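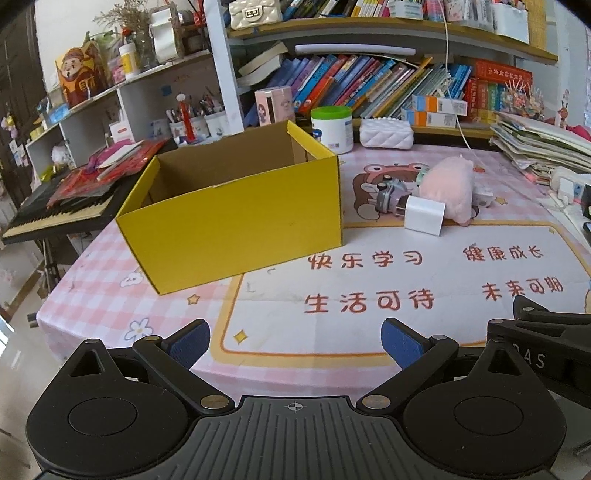 **Ticket 3218** — Nesis bedside lamp, charging stops and restarts
**Opened:** 20 September 2024
**Raised with:** Helldale Home, small electricals desk
**Site:** Ondevcombe, private address
**Status:** closed, part replaced

## 1. Report as received

Customer reports that a Nesis rechargeable bedside lamp, bought from the Helldale shop in August, will not hold a steady charge. The charge light comes on, stays on for a minute or two, goes out, and comes back without anything being touched. Left overnight, the lamp gives less than an hour of light on the middle setting. It used to last the whole evening.

The lamp is used on a table with a child's tablecloth over it, the pink and white gingham kind with cartoon prints and a printed panel of Chinese characters. The customer asked whether the cloth could be the problem, having read a warning in the leaflet about soft surfaces. See section 4.

The customer still has:

- the lamp
- the white power adapter
- the charging lead
- the leaflet (creased, but all pages present)
- a yellow cardboard box

The customer did not know whether the yellow box was the lamp's own packaging. See section 6.

## 2. First reply from desk

Please do the following in order and note the result of each. Do not skip a step if an earlier one seems to cure the fault.

1. Unplug the adapter from the wall. Leave the lamp switched off for half an hour.
2. Look into the charging socket on the lamp with a torch. Fluff is the usual finding. Remove it with a dry wooden cocktail stick. Nothing metal.
3. Plug the lead into the adapter first, then the lamp, then switch on at the wall.
4. Leave for fifteen minutes and write down each time the charge light goes out.
5. Repeat step 4 with the lead held gently to one side at the lamp end, then at the adapter end.
6. Repeat step 4 using a different wall socket in another room.

Please also copy out the output line printed on the adapter.

## 3. Customer results

| Step | Result |
|---|---|
| 2 | Small amount of grey fluff removed. No change. |
| 4 | Light went out four times in fifteen minutes. |
| 5, lamp end | No effect. Light went out as before. |
| 5, adapter end | Light goes out at once if the lead is moved. Comes back when let go, mostly. |
| 6 | Same in the back bedroom. Same in the kitchen. |

Output line copied by customer: 5 V, 2000 mA.

Customer adds that the adapter "doesn't grip" the plug on the lead. A phone lead in the same adapter is also loose. The lamp lead in a different adapter, borrowed from a McAlister radio, is firm.

## 4. Surface question

The leaflet warning is about heat. The lamp has its vents underneath and sheds some warmth through the base when charging. On a thick or padded surface the vents are blocked, and the lamp protects itself by stopping the charge until it has cooled. The symptom is a charge light that goes out for ten minutes or more and then returns, which is close enough to the report to be worth ruling out.

Questions put to customer:

- Is there padding or a folded layer under the cloth?
- Is the base warm when the light goes out?
- How long does the light stay out?

Answers: one layer of cloth, straight on the table, no padding. Base not noticeably warm. Light stays out for a few seconds.

A few seconds is too short for the heat cut-out. Customer repeated the fifteen-minute test with the lamp on a ceramic tile, at our request, and the light went out three times. The cloth is ruled out. It may stay on the table. The adapter itself should be plugged in at the wall and left in free air, and should not be tucked under the cloth while in use. Customer says it had been under the hem of the cloth on some evenings, mainly to keep the lead out of reach. We have asked for this to stop whatever the outcome of the ticket.

## 5. Swap tests

Purpose: to separate the adapter, the lead and the lamp. The customer was asked to change one item at a time.

**Test A.** Original adapter, original lead, lamp. Fault present.

**Test B.** Original adapter, spare lead, lamp. Fault present. Spare lead also loose in the adapter.

**Test C.** Borrowed adapter, original lead, lamp. No fault in one hour. Charge light steady.

**Test D.** Borrowed adapter, spare lead, lamp. No fault in one hour.

The borrowed adapter is marked 5 V and a current above the lamp's need. The lamp draws about 715 mA when empty and tapers off as it fills, so either unit is adequate. Customer asked if a bigger figure on the adapter would force more into the lamp. It will not. The voltage has to match. The current figure is an upper limit, and the lamp takes what it takes.

Finding: worn or badly seated output socket in the original adapter. Lead and lamp sound.

One point is left over. The customer reported under an hour of light after an overnight charge. If the light was going out for only a few seconds at a time, the lamp should still have been mostly full by the morning. Asked for more detail. Reply: on those nights the lead had been pushed towards the wall by the curtain, and the charge light was not looked at again until breakfast, when it was out. Consistent with the contact being open for most of the night.

As a check on the battery, customer ran a full charge on the borrowed adapter and then left the lamp on the middle setting. It was still lit after six hours, at which point it was switched off for bed. The cell is rated at 900 mAh and that run time is within what we would expect. No battery fault logged.

## 6. Packaging

The return form asks for original packaging. The customer was concerned about this, as the yellow box has no lamp insert and one plain side, and has been kept open on the table for odds and ends.

For the record, Nesis lamps have been supplied in two cartons this year and the shop did not keep a list of which went out when. Desk view: it does not matter for an adapter-only return. The customer need not empty the box or send it. Any small padded envelope will do.

Instructions given for the return:

- adapter only, no lead
- wrap the prongs in a fold of card so that they do not come through the envelope
- write the ticket number on the outside
- do not tape over the rating label, we need to read it

## 7. Replacement

Replacement adapter sent from Helldale stock, same output rating. Customer told they could go on using the borrowed unit in the meantime, provided it was in free air.

Original adapter received at desk four days later. Card had been used on the prongs. Bench notes:

- case intact, no discolouration
- output voltage correct with no load
- output voltage correct under load with lead held still
- output drops to nothing when the plug is moved sideways by a couple of millimetres
- one spring tab inside the output socket sits lower than the other and does not touch the plug shell
- second spring tab slightly polished

We cannot say if the tab was low when supplied or has been bent since. Treated as a manufacturing fault. No charge to customer. Unit marked and put in the Nesis returns tray.

## 8. Follow-up

Customer confirms receipt of the replacement. Lead fits firmly. Fifteen-minute test: light did not go out. Overnight charge: light steady at bedtime, green in the morning.

Customer asked two further questions, answered below and copied to the shop's help page.

**Can the lamp be left on charge all the time?** Yes, though the cell will last longer if the lamp is run down a little between charges. Every second or third night is enough for normal use.

**Can the adapter be used for other things?** For anything that asks for 5 V and no more than the current printed on the label. Small toys with their own charging socket vary a good deal, so read the toy's label first. If there is no label, use the charger that came with it.

Customer also asked if the cloth could be washed with the lamp's oily mark on one corner. Outside the scope of this desk. Passed to household.

## 9. Closing notes for desk

- Cause: poor contact at adapter output socket.
- Parts used: one adapter.
- If a similar report comes in, go to the sideways test at the adapter end straight after the fluff check. It would have saved the customer two rooms and a tile.
- Leaflet wording on soft surfaces to be queried with Nesis. It says "cloth" where it appears to mean bedding and cushions.

Household replied on the oily mark: washing-up liquid on a damp sponge, try it on the underside first. Forwarded to customer. Ticket closed.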